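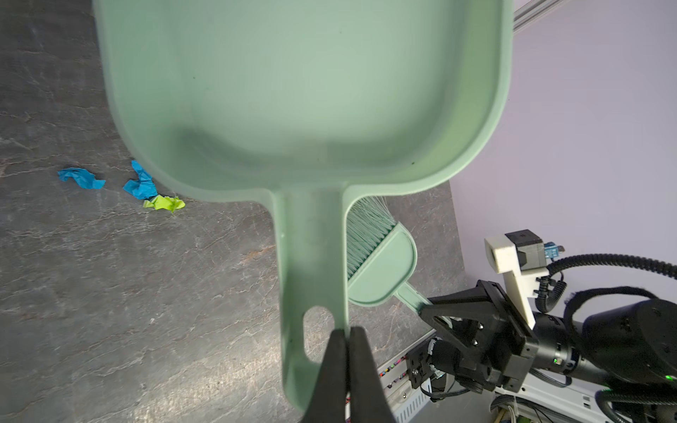

Wrist view, dustpan arm. Gripper closed on the handle below the hanging hole, brush and second arm at right, paper scraps at left.

From: Lærke Vestergaard
To: bimanual-data
Date: 28/01/2019
Subject: Re: [bimanual-data] Sweep task, grasp labels and episode count

On the labelling question first, then the counts. Quoted text is trimmed to the parts I'm answering.

> We've pulled the December set for the sweep task and get 776 episodes
> in the index but only 669 with both wrist streams. Is the difference
> recoverable, or should we treat 669 as the real size?

Treat 669 as the real size. The other 107 break down as 100 with the brush arm's wrist stream missing from the first sample onward, and 7 where both streams exist but the clock offset between them was never written to the header. The 100 can't be recovered. The 7 can be, by lining up the gripper close events against the joint log, and I'll do that by hand this week. Until then leave them out of both training and validation. Please don't interpolate.

> Second, the annotators at Hedegaard are splitting on where "grasp"
> ends and "position" begins for the dustpan. Some mark it at finger
> contact, some when the handle leaves the floor. Agreement is poor
> enough that we'd like a ruling before the next batch goes out.

Neither of those. The boundary is the first sample at which commanded finger width has been constant for 10 consecutive samples with non-zero effort on both fingers. Contact is too early, as operators often touch the handle and then re-centre. Lift-off is no use at all in this task, because a good share of the operators slide the pan along the floor and never lift it.

The attached still is a reasonable reference for what should be labelled "grasp, valid". Both fingers are on the handle just below the hanging hole. Any grasp that overlaps the hole gets the "offset" flag but stays in the set. We had been discarding those, and I'd like that to stop. The policy needs to see a few poor grips and the corrections that follow them.

> Third, do we need separate object IDs for the brush and pan? They're
> the same colour and the segmentation tool keeps merging them.

Yes, separate IDs, in every case. Mint on mint is an awkward choice of hardware and I'd have picked something else, but 317 episodes are already labelled with this pair and I'm not restarting. If the tool merges them, split at the rim of the scoop. The bristles are a paler green than the block, and one of the annotators was assigning them their own ID. They belong to the brush.

> Fourth, paper. Do we label each scrap or the pile?

Each scrap, including where two are touching. In the still the yellow-green one is in contact with the twisted blue one and they're still two objects. Touching scraps tend to travel together under the brush, and if they share an ID we lose the case where one goes into the pan and the other doesn't. Specks inside the scoop are not objects. Don't label them and don't count them toward the success criterion.

Two items nobody asked about.

Floor. Every episode so far is on the dark grey mottled surface. The Evine checkpoint trained on this set does well on that floor and falls apart on the plain light one, where it closes the gripper short of the handle. I want the next collection block divided evenly between the two, with the same operators on both. Tilex have quoted for a third surface but I don't expect approval before the next budget round, so plan on two.

Occlusion. From the dustpan arm's wrist, the brush handle is frequently hidden under the other arm's wrist assembly. Annotators should mark the visible extent only and set the occluded bit. Several masks in the last batch were extended through the arm to where the labeller assumed the handle went. Emorov's loader reads those as ground truth and the depth head learns nonsense from them. I've written a check that rejects any brush mask overlapping an arm mask by more than a thin margin. It goes into the validation script tonight, so expect some old episodes to start failing. Fix the masks and leave the threshold alone.

If Hedegaard want the boundary rule as a written spec, I can turn this message into one. Otherwise archive it and link to it from the task page.

Lærke

--
bimanual-data mailing list
To unsubscribe, send a blank message with "unsubscribe" in the subject line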